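Do the Judges on Talent Shows Really Decide?

You have probably seen it. A nervous singer walks out, the music starts, and a judge makes a face like someone just handed them a puppy. Then come the tears and the gold confetti. It looks like it all happened in one go. Did it?

Be careful. A talent show is a TV show first.

Take Skusten, a singing contest that opened its doors one August. The first line had 400 people in it. Only 254 got to sing for anybody, and those people sang for the show's staff in a small room with no cameras. The famous judges came later. So when a judge says "I had no idea what to expect," the staff had a pretty good idea already.

Erhan Yurt used to cut the show together. He says one singer's 3 minutes on TV can come from almost a whole day of filming. A judge's surprised face might have been filmed during a different song. Does that make it a lie? Some people say no, it's only storytelling. I'm not so sure. If you show me a face and a song together, I'm going to think they belong together.

Then there is the sad story before the song. Lots of singers have one. Have you noticed that the people with a long story often get through, and the people with no story get six seconds?

What about the votes at home? Those may well be counted fairly. But which singer got the best song, and who went on last, when everyone was watching? Somebody picked that too.

You can still enjoy the show. Cheer for your favorite! Just keep asking who chose what you're seeing.

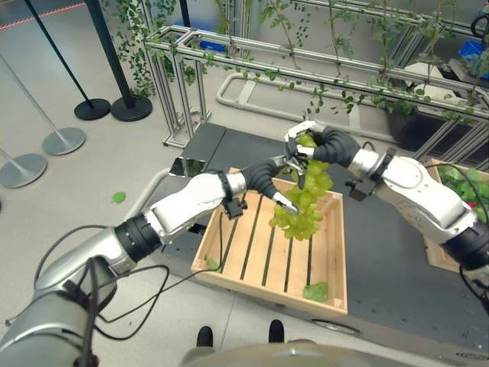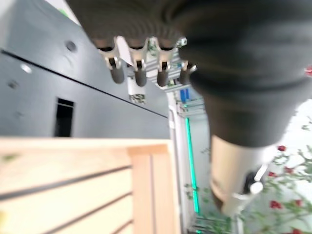

Reading time: 2 minutes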